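Sorting and loading

1. Sort the wash by colour and fabric. Keep black and dark items apart from whites and pale bed linen.

2. Empty all pockets and do up zips. A bed or table gives enough room for laying garments out.
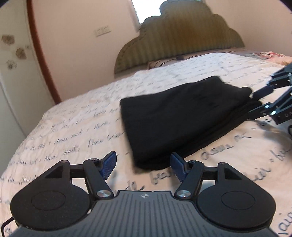
3. Load the Nistora drum loosely, leaving a hand's width at the top.

Caution: Do not wash items soiled with petrol or solvent.

4. Close the door and select Darks. Set the delay to 2 hours if using off-peak power.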